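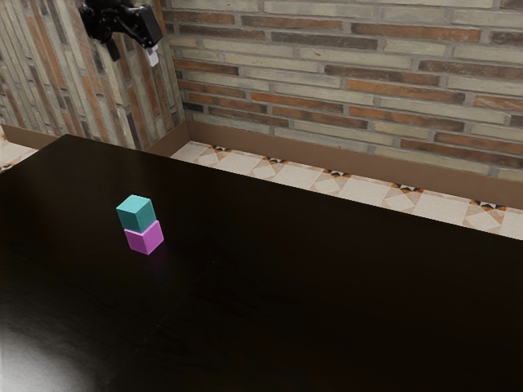
Two cubes stacked on the simulated table, teal over magenta, with the gripper up high.

Comparing two grippers in simulation with a stacking task

By Han-gyeol Bang, updated 11th September

I get asked a lot which gripper to start with, and my answer is usually to spend an afternoon stacking blocks in the simulator before you spend any money (I know, it's not what anyone wants to hear!). The two I'll use are the Kudura and the Tivberg, but the steps are the same for whatever you have a model of.

Start by loading the table world in Clurnlow and placing your two cubes well apart. Give them different colors, strong ones, so you can tell at a glance which cube ended up on top when you're flipping through results later. I like teal and magenta on a dark table.

Next, attach the Kudura and set the closing force low. Run the pick and place script with 4000 physics steps per attempt, and let the arm back away to its high position before you score anything. I skipped that for months and kept grading towers that the fingers were still holding up.

Now look at the stack from the side and from above. A small offset between the cubes is fine, and I'd still call that a pass. If the top cube sits crooked, though, try slowing the release first, and leave the force alone until you've done that.

Swap in the Tivberg and repeat with the same starting positions. Do six attempts with each gripper, and write down the offset every time, even on the boring ones. Fingertip pads matter more than you'd think, so check that both models use the same friction value or you'll be comparing pads all day.

Save the world file when you're done. The camera settings get stored along with it, and you'll want them for the tilted table exercise.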